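Ornella Grasso had 2000 lines of planner code and one bug left in them. 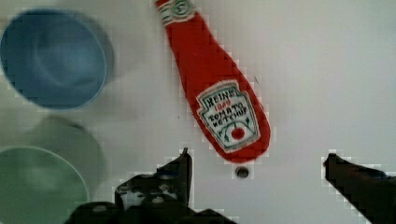
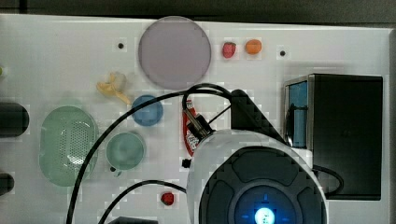
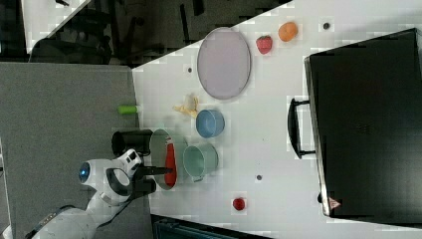 The replanner was called Drellix, and it kept forgetting. Each time a grasp timed out it rebuilt the map from nothing and lost whatever it had known. She gave it a memory of five seconds and ran the log again. In the wrist view the ketchup bottle lay on its side, and Drellix kept its place on the map – through one timeout, then two. She saved the file and went to find Ebrahimi.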